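Worktops and Wall Coverings — Inspection Checklist with Comments

Site: Larnach building, ground floor
Inspected by: Anisa Lau
Accompanied by: Remo Carbone
Date: 2018-06-25
Copy to: Puspita Rahman

Mark each line OK, Fix or Watch. Comments go under the line they belong to.

FLOOR AND ACCESS

1. Walkways clear to full width
OK

2. Floor dry, no loose mats
Fix
Comment: Mat at the Drinderano door curls at one corner. Tape will not hold on that floor. Replace it. Remo has the order form.

3. Exit door opens fully and closes without help
OK
Comment: Closer was adjusted in March and is still good.

4. Fire extinguisher in place, tag in date
Watch
Comment: In date, but the tag is hard to read. Ask for a new one at the next service.

WORKTOPS

5. Tops level and not rocking when leaned on
Fix
Comment: Two tops rock. Both are at the far end of room 21. Feet need winding down.

6. Edges and corners smooth to the hand
OK
Comment: Checked with a bare hand along the full edge, then again with a cotton rag. No snags.

7. No chips deeper than a fingernail
Watch
Comment: One small chip on the underside of the Fladel table. Same size as in March. Photo not needed unless it grows.

8. No cracks
See note at the end.

9. No standing liquid, no residue from cleaner
OK
Comment: Someone has been using the bathroom spray again. It says on the bottle that it is not for stone. Bottle removed. Use the neutral cleaner from cupboard 493 and a damp cloth, then dry.

10. Nothing stored on top that is heavier than the label allows
OK
Comment: Label says 80 kg. The label on the second top has come off and Amirul Jugah will print another.

WALL COVERINGS

11. Seams flat, no lifting
Fix
Comment: Lifting at two seams behind the Munasinghe shelving. Can be pasted back. Do not staple.

12. No damp, staining or mold
OK

13. Bottom edge intact, not torn or scuffed through
Watch
Comment: Scuffed where chairs are pushed back. Syafiqah Krishnan asked whether a rail could go in. Passed on to Puspita with no date yet.

14. Covering clear of heat sources
OK

LIGHTING

15. All lamps working
Fix
Comment: One tube out in the corridor. Reported.

16. Enough light to read this form at every worktop
OK

NOTE ON ITEM 8 AND ITEM 12
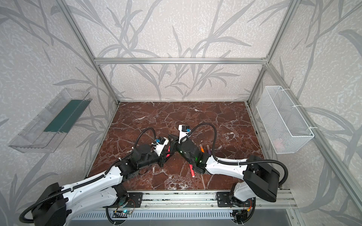
Cracks in stone need a finger as well as an eye, and item 8 should not be signed off from standing height. Run a fingernail across any line in question — a crack will usually catch it. On a dark reddish-brown marble with white and pinkish veins branching all over it, a fine crack can follow a vein and be missed for months. Patterned walls have the same trouble: pale gray paper with big darker leaf and grass shapes over a mottled ground will hide an early stain, so get close and use a flashlight held flat to the wall. Item 8 stays open until Remo has gone over each top this way and initialed the form.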